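Print this thread | E-mail this thread

Process Plant Forum > Columns and Separation > Packed column flooding well below design rate

refluxdrum
October 16, 2022

Hello all, and thanks in advance to anyone who has the patience to read this through. I look after a small solvent recovery unit at our Prultanwood site, and we have one packed column that has been giving me gray hairs since the last turnaround. It's a simple enough service, stripping a light solvent out of heavy wash oil, with two beds of metal random packing and a pan distributor on top of each. The column is 16 meters tall, and it ran sweetly for years before I ever got here.

Since the turnaround we can't get past 1,230 kg/h of feed without the pressure drop climbing and the overhead going off color. Design is a good deal higher than that, and the old logs show the unit running at design for months at a stretch. The packing was pulled, washed and put back by a contractor, and the lower distributor was replaced with a new one from Grekel because the old one had corroded through at the rim. My manager thinks the packing got crushed on the way back in. I'm leaning toward the distributor, but I would love to hear what others think before I ask for a shutdown.

stillbottoms

Welcome, and what a nicely written question! I've spent more of my life than I care to admit staring at columns that won't do what they used to do, so you have my sympathy. Could you tell us where the pressure drop is climbing? If you have a tap between the beds, you're already halfway there. Crushed packing in the bottom bed will show itself as a steady rise across that bed at every rate, even the low ones. A distributor that can't pass its liquid tends to behave just fine and then go bad all at once.

Also, did anybody do a water test on the new pan before it went up the column? I always ask, and the answer is nearly always no, and I always feel a bit like somebody's grandmother for asking.

refluxdrum

Thank you, that's very kind. We do have a tap between the beds, and the bottom bed is where it happens. Below 1,100 or so the readings look just like the old ones, and then up it goes. No water test, I'm sorry to say. The pan arrived late and everyone was anxious to close the manways.

pipefitters_kid

I'm going to disagree a little with where this is heading, and I hope you'll take it in the friendly spirit it's meant. We had the same symptom on an amine stripper and everyone in the building was certain it was the distributor. It was the support plate. Bits of broken packing had settled in the slots, and the vapor had nowhere to go once the rate came up. You'd get the very same knee in the curve. If your contractor washed the packing and didn't screen out the broken pieces, I'd look there first.

stillbottoms

That's a fair point, and I've seen it too, though I'd still put my money on the pan. It's the new part, and the trouble is new. Let me have one go at explaining why, because my daughter always tells me I explain things better with kitchen stuff than with drawings. A distributor is a colander that has to drain at the same speed everywhere. Give it too few holes, or holes a size too small, and the liquid level climbs until it spills over the rim or down the vapor risers. Then the vapor coming up meets a great slug of liquid in one place, and off you go into flooding, with perfectly good packing underneath.
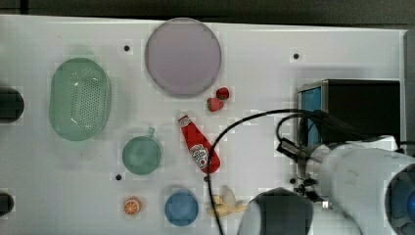 Kitchen colander, the green one at left.

So please, refluxdrum, dig out the drawing for the new pan and compare the hole count and hole size with the old one. If the old pan is still lying around in the scrap yard, go and measure it yourself with a drill bit. Drawings have a way of being one revision behind.

refluxdrum

I went out to the laydown area after lunch and the old pan was still there, under a tarp, bless whoever didn't throw it away. It has 386 holes. The new drawing shows the same number, so I was ready to come back here and tell you both that it was the support plate after all. But then I checked the diameters. The old holes take an 11 mm bit with a little wiggle, and the drawing calls for 8 mm. I don't know yet if that was a typing mistake or if somebody had a reason.

pipefitters_kid

Well, that's a big difference. Flow area goes with the square of the diameter, so you've got a bit more than half the area you had before. I'll happily eat some crow here. I'd only say that corroded holes grow, so the old pan may have started out smaller than what you're measuring today. Try the ones near the center, where the metal looks cleaner.

sauerland_tom

Jumping in from the equipment side. I'm over in the Sauerland and we make pans and trays, although we had no part in this one. Small holes are sometimes picked on purpose so the pan keeps a decent level at turndown. If someone gave the vendor your minimum rate and labeled it as the normal rate, you'd end up with just this sort of pan. I would look at the data sheet before blaming the shop. And please don't drill it out in place! The burrs hang on the underside and pull the liquid sideways, and you'll have swapped one problem for another.

stillbottoms

Good advice from Tom, and I'll second the part about the burrs. I disagree about the data sheet being the first stop, though. I'd check the overflow height first. If the risers are tall enough, you might get a little more rate just from the extra head, and that could carry you to a planned outage.

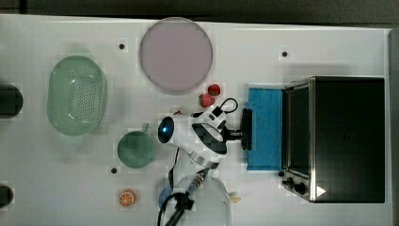
Same green colander, with the plate and strawberries.

refluxdrum

The risers are short, unfortunately, so there isn't much head to be had. I found the data sheet this evening, and Tom wins the prize. The normal and minimum liquid rates are switched, and it was our side that filled it in. I'm asking for a new pan and a water test on the ground, and pipefitters_kid, I've added the support plate to the inspection list while we're in there.

pipefitters_kid

Much appreciated. Take a flashlight and look at the slots from underneath, they fool you from the top. And do let us know what rate you get to afterward.

Print this thread | E-mail this thread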